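Speaker notes: The Pikolton hand-held gripper kit, what you get and what we learned
Stornley user meeting, August 2018
Speaker: Szabolcs Pintér

Slide 1. Title
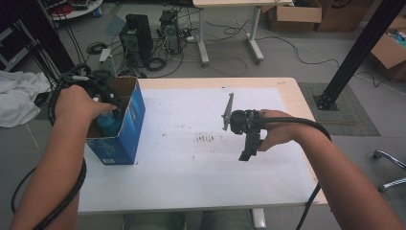 Left hand on a bottle in an open box, with the Pikolton gripper in the right hand.

Say good morning, say name. I work at Womden, in the small group that tests gripping tools before the company buys them. Yaw Kyei did half of this work with me and he will answer the electrical questions at the end.

Leave the picture on the screen while people sit down. Point to the gripper: the flat gray plate is the upper finger, the black part below is the lower jaw, and the motor housing is between them. Point also to the cable along the right arm. I will come back to the cable on slide 4.

Slide 2. Why we looked at this kit

Our packing line handles many shapes of bottles. Before we put a gripper on an arm, we want to know if the fingers are right for the product. In the past we mounted the gripper, wrote the program, and only then found out that the fingers did not fit in the box. In January we lost a complete week in this way.

With a hand-held gripper, the person is the arm. You reach into the box, you close the fingers, and you feel very soon if the angle is possible.

(Ask the room: who has bought fingers and never used them? Wait for hands.)

Slide 3. What is in the kit

The gripper with its handle. Two sets of fingers, one flat and one with a soft cover. The cable, the power supply, and the software to record the opening and the motor current. The kit does not include a computer, so please put this in your budget.

Gál is the dealer who sold it to us. They also offer a training day. We did not take it, and I think now that we should have taken it, because the manual is short and the chapter about calibration is difficult to follow.

Slide 4. What we liked, what we did not like

Liked: the handle. The flat plate goes well between a bottle and a cardboard wall. Changing the fingers needs one tool and a little patience.

Did not like: the cable. It is stiff, and when you turn your wrist it pulls back on the hand. Yaw fixed it to his sleeve with a strap and this was better, but it should come from the factory with a more flexible one. We wrote this to Gál and they have passed it on.

Also the lower jaw. It hangs quite low, so in a deep box you must come in from the top at an angle. For a box standing upright with the flaps open this is fine. For a shallow tray we had to practice.

(If time is short, skip the tray.)

Slide 5. How we tested

We did more than 200 picks with each finger set, always with our own products and in the original boxes. We covered the table with white paper so that we could mark positions by pencil. It is cheap and I recommend it.

The software makes one file for each pick. Give the files good names from the first day. We did not, and Yaw spent an afternoon sorting them.

Slide 6. Price and support

We paid 3,000 euros for the kit, without tax. Spare flat fingers are 50 euros each. Support answers by e-mail, normally the next day. The warranty is 2 years, but the fingers are not covered.

(Do not discuss the discount. If somebody asks, send them to Gál.)

Slide 7. Our decision

We keep the kit. We will use it for every new bottle shape before we order fingers for the line. For heavy products we will not use it, the wrist gets tired too quickly.

Questions. Yaw comes to the front. The gripper goes around the room, please hold it by the handle and do not open the jaw by force.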